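Two Arms at the Packing Table: A Conversation on Automation at Brumano

Neusa Medeiros has worked in the packing hall at Brumano for 22 years. She began at the returns desk, moved to bag finishing, and since last spring has led the day team in the section where the company is introducing robotic handling. When asked how her job has changed, she begins with the furniture.

"The benches were moved first," she says. "Before any robot arrived we had to decide who would stand where, and that took longer than the installation. People had worked next to the same colleague for years. You do not move them lightly."

Brumano supplies cloth bags and small storage goods to retailers and event organizers. Much of the work consists of handling soft items: opening a bag, placing its contents, folding the handles down, setting it in a basket or a carton. For a long time the company regarded such tasks as unsuited to machines. Hala Fakhoury, who is responsible for process engineering, explains that the difficulty lies in the material.

"A carton keeps its shape," Ms. Fakhoury says. "A fabric bag does not. The handles fall differently each time, and the sides give way when you touch them. A person corrects for that without thinking. For a pair of arms, every one of those corrections has to be learned."

The section now has 2 stations at which paired arms work on bags and baskets. Operators prepare the table, watch the run and step in when an item is dropped or caught. Each operator received 70 hours of training, part of it during regular shifts and part in a classroom arranged with the integrator, Kasten. Ms. Medeiros took the course with the first group.

"I expected to be told which button to press," she says. "We spent most of the first week on safety and on how to describe a fault properly. If I write 'it did not work,' the engineers can do nothing with that. If I write that the left gripper closed before it reached the handle, they can."

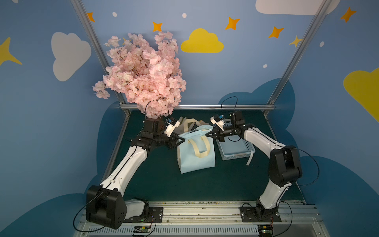
Rami Geagea
Staff Writer, Work and Technology
26/04/2026

The reports that operators write are read every morning by Ms. Fakhoury's team. She describes them as the most useful source of information the company has on the stations, and notes that 246 have been filed to date. Many concern handles and straps, which can snag on the rim of a basket or slide under a bag as it is being moved. With a small camera at each wrist, the arms have a close view of what lies under their grippers, but Ms. Fakhoury says that an experienced operator will often notice a poorly placed strap first.

"Neusa will look at the table and say, 'That one will catch,'" she says. "We have started asking her why, and writing down the answer."

Not every employee welcomed the change. Tamer Yammine, who represents the packing staff in discussions with management, says the early meetings were tense. The staff had two principal questions: whether positions would be cut, and whether the pace of the arms would become the pace expected of people at the neighboring benches.

"On the first point we have a written commitment covering the present staff," Mr. Yammine says. "It does not cover people who have not been hired yet, and I raise that at every meeting. When someone retires, is that place filled? I have not had an answer I can take back to the floor."

On the second point, the company agreed that output figures from the robotic stations would not be used in individual reviews. Mr. Yammine considers the agreement sound but wants it extended to temporary workers, who are employed through an agency and fall outside its terms.

Pay remains under discussion. Operators at the stations receive a supplement, which the company describes as provisional. Ms. Medeiros believes it should become part of the basic wage.

"It is a different job now," she says. "I spend less time lifting and more time watching, and watching is tiring too. My shoulders are better at the end of the day. My eyes are worse. We asked for a break from the station every two hours, and we got it."

She also speaks of what has been lost. The old benches stood close together, and conversation passed easily down the line. An operator at a station has to keep her attention on the table and usually works alone.

"I miss the talk," she says. "We take our breaks at the same time now, all of us, because I asked for that as well."

A review of the working arrangements is planned with staff representatives before any further station is ordered. Ms. Medeiros will attend on behalf of the day team. She intends to bring the fault reports with her, along with a request for better chairs.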